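Fladley workroom – December pictures

Finally putting this page up. Genivaldo Guimarães has been asking since the move and I kept saying tomorrow. So: the room, the furniture, the blue cloth, a few notes on what lives where. Written between two cups of coffee, sorry for spelling. Will fix later, probably not.

For anyone new – we used to be upstairs in the Otumlow building, room 318, now we're in the bigger room on the ground floor. More light, more floor, worse heating. Same people. Same kettle.

The shelves

Wooden, square compartments, came with us from upstairs. Heavier than it looks, ask Bogumił Sowa's back. Boxes in every which order right now. Plan was one square per person, then one square per job, currently it's wherever there was a gap. Please label your box. Front side, big letters, not pencil.

If your box has no label by the end of the month it goes in the hall and people can help themselfs. I mean it this time.

The table

Gray, marble pattern. Was meant to be the lunch table and is now the everything table. Good height for folding standing up. Crumbs don't show on it at all, good and bad. Wipe it before cloth goes anywhere near it – we had a grease spot in the first week and still argue over whose sandwich.

Hot things: mat underneath. Mats are in the cabinet.

The blue cloth

Dark blue, lighter blue edge, zigzag all the way around. Genivaldo did the edging on the old Skunder machine in one evening, wide stitch, slow. First corner is a bit bunched, the other ones fine. He wants to unpick it. We voted no.

Folding it is a two-step job. Edge to edge first, smooth from the middle out, then over again. If the border doesn't line up start over, no point fighting it halfway. 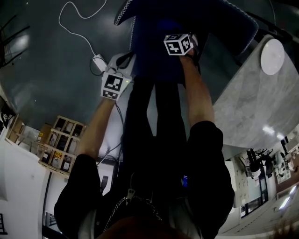 Bogumił still says roll, don't fold – no creases, takes less shelf. He's right about creases. Wrong about the shelf, rolls fall out of the squares and then somebody stands on them. So fold for the shelves, roll if it's going in a bag. Settled. Please no more emails on this.

Wash at a low setting, on its own the first couple of times, dark blue bleeds like mad. Ask me how my gray towels are doing. Line dry. Press the border from the back with the iron on medium, the thread has a shine and the iron kills it.

Edging – since three of you wrote in

Turn the raw edge once, press, lay the border over, pin across and not along. Zigzag wide, length short but not so short it piles up. Stop with the needle down at each corner, lift the foot, turn, carry on. Leave long tails and tie them off by hand at the back. Backstitching over a zigzag makes a lump, every time.

Thread was a 937, the lighter one of the two in the drawer. The 998 is nearly the same in daylight and completely different under the ceiling lights, so check before you wind a whole bobbin. I did not check. I wound a whole bobbin.

The floor

Dark gray. Shows every bit of lint, so sweep after cutting, also when you're in a hurry, specially when you're in a hurry. Bag your offcuts. Anything longer than your hand goes in the scrap bin under Sales' old desk (Sales as in the department, long gone, desk stayed).

Cables: keep them out of the walkway between the door and the table. Unplug from the wall end, coil loosely, hang up. Chargers without a name on them go in the lost box and you know how the lost box is. Last count of things anyone has ever got back from it: 2.

Chairs and door

Black office chairs, all of them roll, one rolls by itself if you let it. Good for sewing, bad for reaching the top shelf. Do not stand on the chairs. There is a step stool. There was a step stool – who has the step stool?

Glass door stays shut when the heater's on. Yes even if you're only out for a minute.

Lights

Plenty bright, maybe too white for matching colors. Take anything blue or black over to the window before you decide. We lost half a day to a navy that was a black. Last one out switches everything off, switch is on the left where you don't expect it.

Still to do

– hooks for bags
– a proper home for the iron, it can't live on the floor again this winter
– sort the messy shelves, a whole afternoon, bring gloves
– second border for the smaller cloth, Genivaldo has the fabric, needs someone to press
– find the good scissors. Orange tape on one handle. Reward is cake

Coming by

Open from 4 in the afternoon most days, ring if the front is locked, knocking does nothing with the machine going. Bring indoor shoes. Tea's in the tin, coffee is whatever Bogumił bought. If you have pictures of your own from the move send them over and I'll add them under here when I get a minute – small files please, last time somebodys attachment blocked the whole inbox.

More after the holidays. Also the heater is making the noise again, I've called them.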